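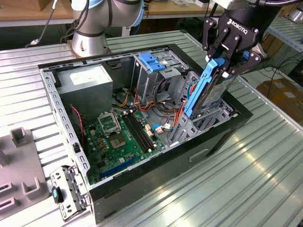
September 17, 2024. Day 2 with the Skitero teardown kit, still on the free trial, and I'm warming up to it! The quote is for the full package and Reinhold Wiegand wants a yes or no from me by November. My big worry was drives, so I had it work the bay with the blue caddy held upright in the two-finger gripper, which leaves very little room beside the cage (I'd want a softer approach speed there). The setup guide is 63 pages and the part on caddies is page 11, go straight to it.

Fixture plate next. I like that the drive and the CPU both get a spot on the one plate, though I'd pay extra for bigger labels in their software. Ask Kvam if their plates fit the same rails? 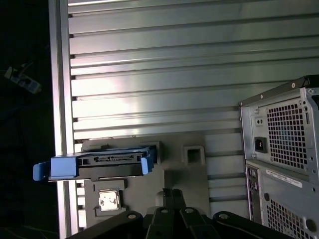
*Wrist cam: drive on the fixture plate, CPU in its nest.*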